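Kumdale Small Parts: notes on the teapot, ring and lid set

Hi, and thanks for downloading this! I'm Radka Dimitrov and I look after the Kumdale collection, meaning I clean it up, name the folders and answer the mail. Kumdale is a set of 986 short recordings of everyday tabletop fiddling with vessels, lids, rings, loops and bits of cloth. I started it in October with a pile of kitchen odds and ends and it got a bit out of hand after that.

Everything is sorted by what's on the table. The two big folders are "platine" (703 recordings, mostly white vessels and their parts) and "mamani" (the rest, which is cloth, cord and anything floppy). The names come from the two storage bins I keep the stuff in, so please don't read anything into them. 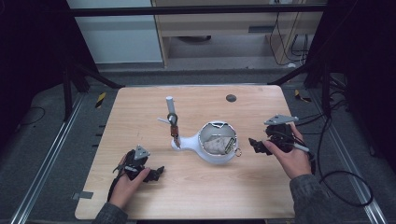

I get more mail over the vessels than over all the other items put together. In the notes column I write "teapot" for anything with a round body and a spout, whether or not you could make tea in it. Cloth stuffed inside a vessel gets its own tag, cloth_in, and small rings are tagged ring with the material if I know it. If I don't, the field stays blank — please leave it blank in your copy too, it saves me so much grief when we merge corrections.

Loops are the part I'd love help with. I tag them by color and by how they lie, and the tags I've used so far are upright, flat and twisted. Thin green ones are easy to lose track of on a table, so if you're skimming quickly, slow down a little in the mamani folder.

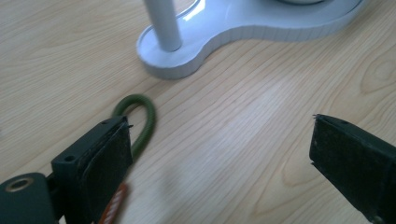 Green rubber loop on the wooden tabletop, tagged "loop, green".

Lids and bases are messier. My early notes call the same thing a lid, a base, a tub and (once) a "hockey puck", sorry! As of the 17 June 2024 version they're all lid_or_base, with ridged or smooth after it for the rim. There are 425 rows with that tag and I went through every one by hand with a lot of coffee. 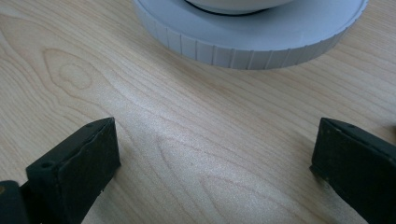
Round white plastic piece with a ridged rim, tagged "lid_or_base, ridged".

Known problems: 8 rows in platine have their notes swapped with the row below, and I haven't gotten to them yet. Wood grain on the tabletop can fool you into seeing a cord, I've done it more than once. The old Raslow spreadsheet still floats around with the pre-merge tags, so toss it if you have it.

Corrections go in fixes.csv, one line each, with your initials.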